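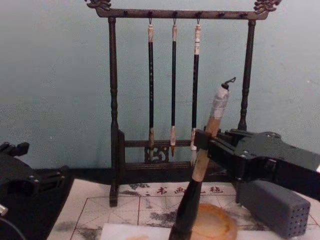
Egger – Ploravell workshop, paper bench – 2023-07-22

Third try with the gelatine size. The January batch was too strong, the sheets became stiff and crackled when I bent them, so today I went down to 10 g in 300 ml of water. I let it swell in cold water first, then warmed it slowly to 58 degrees and strained it through the old cotton. No lumps this time.

I sized the Brudavholm paper on one side only, with the wide flat brush, and hung the sheets by two corners. They dried flat in almost 2000 seconds (I used the timer of the kitchen scale, it counts only in seconds). The Plotevau paper I left for tomorrow, it drinks much more and I want to have a full pot for it.
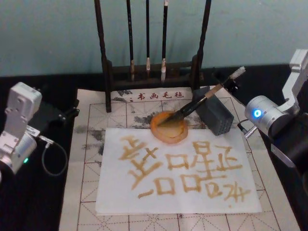 Brushes hanging on the rack, practice felt with the red grid.

Result on the offcuts: black ink stays where I put it, with a clean edge. On the unsized offcut it spreads like before. One corner of sheet four has a shiny place where I went over it twice – do not go back over a wet stripe.

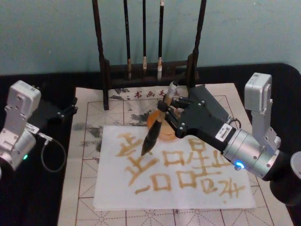
Size also changes how a colour looks, and black hides this very well. Next test must be with something lighter, such as the brownish-gold of the large characters on the white sheet, and with strokes of that width. Thin lines tell me only about the edge. I will make the same stroke on both papers and keep the strips in the blue folder.

To buy: gelatine, cotton cloth, more pegs. The rest of the size is in the fridge, please do not throw it away.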